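Brundix 300 Ballot Transport and Storage Case
Drimberg Election Supply / Polling Place Equipment / Cases and Carriers

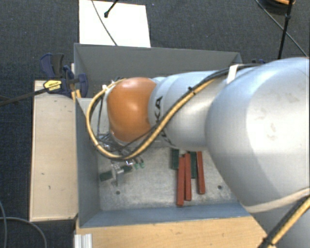
Orange joint cover and cable routing on a silver robot arm, with grey metal bin behind.

Item no. BX-300
Availability: In stock
Sold: Each, or in pallet lots of 20

Overview

The Brundix 300 is a lockable case for moving voted paper ballots from the polling place to the central count location and for holding them there until canvass. It is used in municipal, county and state legislative elections. The case accepts flat or once-folded ballots up to 19 inches long. It is not a ballot box: there is no insertion slot, and it should not be used to receive ballots directly from voters. For a slotted unit that feeds into the same seals and racks, see the Brundix Ra.

Capacity

Capacity depends on ballot length, paper weight and folds. With 14-inch single-sheet ballots, unfolded, the case holds 2,252. Folded ballots take up more room, and jurisdictions that mail ballots to voters should plan on a lower figure. Overfilling bends the lid flange and may keep the second hasp from closing fully. If the second hasp does not close by hand pressure, remove ballots to another case and record the split on both transfer forms.

Specifications

Body: molded polyethylene, single piece
Lid: full removable, with continuous flange
Hasps: 2, steel, one on each short side
Seal points: 2, accepts pull-tight and padlock seals
Handles: recessed, both ends
Form window: rigid, fits a half-letter sheet
Stacking: up to four high when loaded
Color: gray body with blue, red or white lid
Seals: not included

Seals and chain of custody

Each hasp has a single seal point. Both must be sealed for the case to be considered closed. Seal numbers are written on the transfer form before the case leaves the room, and the form goes into the window with the numbers facing out. The window can be opened only when the lid is off, so a form cannot be swapped without breaking a seal.

Ikaren numbered seals fit both points without an adapter. Wire seals thicker than the standard gauge will not pass through the hasp eye. Do not drill the eye to fit them. A drilled hasp voids the warranty and, in some states, the certification of the case as a secure container. State rules on seal type, number and retention period differ. Check with your state election office before ordering.

Lid colors

Lid color has no effect on function. Many offices use one color for election day ballots, one for early voting and one for provisional ballots. Lids are interchangeable between cases and can be ordered separately under BX-300L. Please state the color on the purchase order. Orders with no color stated ship with blue lids.

Care

Wipe with a damp cloth and mild soap. Do not use solvents on the form window. Inspect hasps before each election and replace any that show bending at the hinge. Replacement hasps come with rivets and require a hand riveter. Remove old barcode labels before applying new ones, as stacked labels are a common cause of misreads at intake.

Ordering notes

Quotes are valid through the end of the month in which they are issued. Orders for November delivery received after August 29, 2024 ship in the order received, and split shipments are possible. Custom lid printing (county name, precinct number range) adds to lead time and cannot be canceled once the proof is approved. Municipal purchase orders and cooperative contracts are accepted. Tax-exempt certificates should be sent with the first order.

Returns are accepted on unprinted cases in unused condition. Cases that have held voted ballots cannot be returned.

Contacts

Quotes and contract pricing: Seon-mi Ban
Printed lids and proofs: Ataberk Eren
Parts and warranty: Ye-rin Song

Related items

BX-300L Replacement lid
BX-300H Replacement hasp set
Brundix Ra Slotted ballot box
Ikaren numbered seals, pull-tight
Half-letter transfer forms, three-part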